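Preparing a Listing for Photographs: Kitchen and Utility Room Notes

By Hedvika Machala
29 January 2018 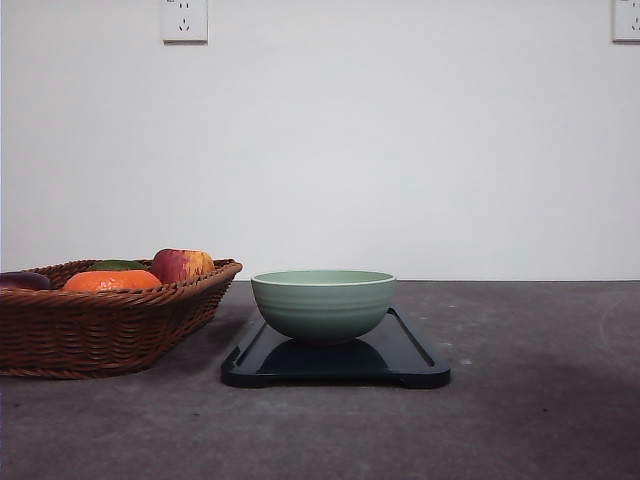

Listing photos are usually shot in one visit, so the house should be finished the day before. The steps below assume an occupied property and one person doing the work.

Walls. Wash with a teaspoon of dish soap in a quart of warm water, working from the baseboard up. Rinse and let dry overnight before deciding whether to touch up. Old paint fades, and a spot of new paint from the same can will often show. If it does, paint the whole wall corner to corner.

Counters. Clear everything, then put back no more than 3 items. Store the rest in a closed box in the garage, labeled by cabinet.

Faucets. Wrap scale in a cloth soaked in white vinegar for 20 minutes. Skip this on brass or any coated finish.

Bulbs. Use one color temperature per room. Mixed bulbs give patchy color that is slow to correct in editing. For the Gekincombe listing we replaced nearly 100 bulbs over two floors.

Cabinet doors. Tighten hinge screws by hand. For a stripped hole, glue in a wooden toothpick, trim it flush and redrive the screw once the glue has set.

Odors. Run the disposal with ice and cold water. Avoid plug-in scents, which buyers tend to read as cover for damp.

Repeat the counters and faucets before each open house.

232 shares
3 comments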